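The Waiting Problem
Inside the Veltau picking stack, where the hard part is deciding when to stop thinking

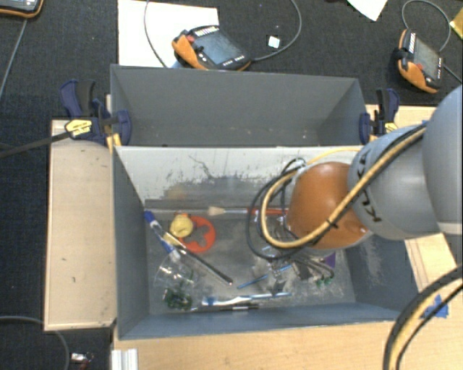 Modupe Odukoya has the log open before she has her coat off. Half past seven, coffee from the machine downstairs, and a red line about a third of the way down the screen that she does not like the look of. Planner timeout. Again.

"It had a good grasp," she says. "It had it, and then it went looking for a better one."

That is the whole week, more or less. Veltau writes software for bin picking. Not the arms, not the grippers, just the layer that sits between a depth image and a motion command. What to go for, how to get there, when to give up. The clutter it trains on is household stuff, toothbrushes and paintbrushes and clear plastic, things that lie flat or shine or tangle in each other. Dull objects to a person. Horrible ones to a depth sensor.

Clear plastic worst of all. The sensor looks straight through it and reports the floor, or reports nothing, and the old version of the code treated nothing as free space. So the planner would cheerfully send the fingers through the side of a cup it didnt believe in.

The fix came from Chidubem Ajayi, who runs perception and talks very fast. Missing depth is now its own category. Unknown, a third thing next to full and empty, and the planner has to pay to move through it. Small change on paper. Took from March to August.

"Everything downstream assumed two values," Ajayi says. "Everything. The collision checker, the visualizer, a script somebody wrote to make plots. You change one type and forty files fall over."

Now the cost map has a dial. Turn it up and the arm gets timid, circles anything shiny, picks all the easy pieces and leaves a sad little heap of transparent ones. Turn it down and it bumps things. They have argued over that dial a lot. At the moment it moves by itself: low while the bin is full and there are plenty of options, then loosening as the choices run out. Odukoya calls this "letting it get desperate". The name in the code is more polite.

Then the grasps. For every new image the network proposes up to 500 candidate poses, scores them, hands over the list. Most are rubbish. A thin handle lying against a wall gets dozens of near-identical suggestions, half of which would put a finger through the wall. Filtering those is cheap. What costs is checking the survivors for an actual path in, with the whole arm considered, elbow, wrist and all.

And the hoses. Cables and hoses are the thing robot people complain about after the second beer. The model of the arm is clean geometry, neat cylinders. A real one has lines strapped along it that swing, sag and flop over when the wrist turns. Veltau used to wrap the wrist in one fat invisible bubble and hope. Safe, but the bubble ruled out nearly every grasp near a wall. Millcombe, the current release, swaps it for a handful of smaller shapes whose positions depend on the joint angles. Crude still. Ajayi wanted a proper physics model and was voted down on grounds of time.

So, timing. The budget for a pick decision is 2 seconds, image to first motion. Miss it and the cycle rate goes to pieces. The old planner worked down the list and stopped at the first path it found, often an ugly one, joints winding the wrong way round. The new one, Tijani, keeps a best-so-far and improves it until the clock says stop. In theory. In the log from last night it found a fine path early, threw it out over a tie-break bug, and spent the rest of its allowance searching for something it had already held.

Odukoya scrolls. Replays the snapshot. The test set has 3,000 of these saved bins, each one a frozen moment somebody can run again on a laptop with no arm attached, and it is the most valuable thing the company owns by her reckoning. A run overnight on the current branch came back with 753 timeouts. Last week's branch had far fewer, but its paths were worse.

"Which would you rather have?" she asks, and doesnt wait.

The customers have opinions. Lutuncombe, a returns sorting outfit, wants speed and will put up with a missed pick, because the bin comes round again. Others want no contact with the walls, ever. Same code, differnt config file, and the config file has grown to a length that embarrasses everyone.

By ten she has the line. A less-than that should have been a less-than-or-equal, in a comparison she wrote herself. She changes it, starts the replay, and goes to find a second coffee while the fans spin up.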